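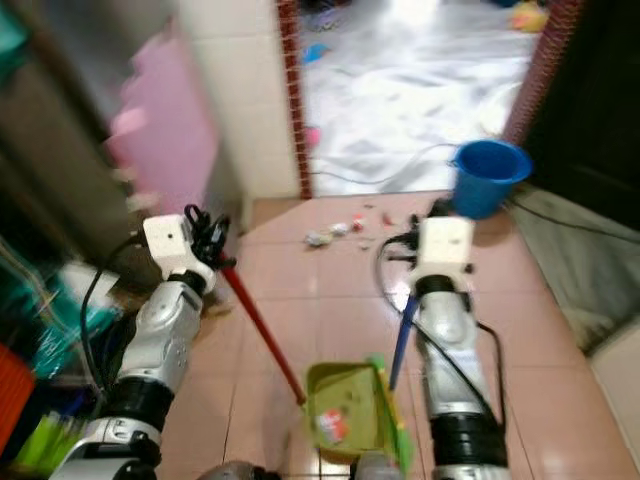 A red broom handle and a green dustpan on a tiled floor.

Where Does Dust Come From?

Dust is a mix of very small pieces of solid material. Each piece is called a particle. Most particles of house dust are too small to see one at a time. You see them only when many of them collect on a shelf or under a bed.

What is in it

House dust does not have one recipe. The mix changes from home to home, and even from room to room. It usually contains:

Fibers from clothes, carpets and blankets
Tiny flakes of dead skin
Hair from people and pets
Soil carried in on shoes
Pollen from plants
Crumbs and bits of paper

A home near a beach will have more sand in its dust. A home with two cats will have more hair.

How small is small?

Scientists measure dust in micrometers. There are 1,000 micrometers in one millimeter. A grain of fine beach sand can be 100 micrometers across. A speck of dust that is 2 micrometers across is 50 times narrower than that grain.

Why dust floats

Gravity pulls on every particle, large or small. Air pushes back as the particle falls. This push is called drag. A crumb is heavy for its size, so drag hardly slows it. A very small particle has little weight compared with the drag on it, so it falls slowly. Any movement of air - a door opening, a person walking by - can lift it again.

Large particles land first. This is the reason crumbs stay near the table while fine dust reaches the top of a bookcase.

Why dust sticks

When two materials rub together, one can pick up a small electric charge. This is called static electricity. A charged surface pulls on light particles nearby. Plastic holds a charge well, so dust gathers on it quickly.

Dust bunnies form in a different way. Hairs and fibers tangle into a loose net, and moving air rolls the net along the floor. Smaller particles get caught in it, and it grows.

Try it: a dust trap

You need two pieces of white card, clear sticky tape, a pencil and a magnifying glass.

1. Cut a window in each card. Ask an adult to help.
2. Cover each window with tape, sticky side up.
3. Write the name of a room on each card.
4. Leave one card in each room for a week, out of reach of pets.
5. Look at the tape through the magnifying glass. Draw what you find.

Compare the cards. Which one has more fibers? Which one has more dark specks?

Words to know

Drag: the push of air against a moving object.
Micrometer: one thousandth of a millimeter.
Particle: a very small piece of matter.
Pollen: fine powder made by plants.

Written by Biljana Hodžić. Checked by Fuad Worku.
Last updated September 18, 2021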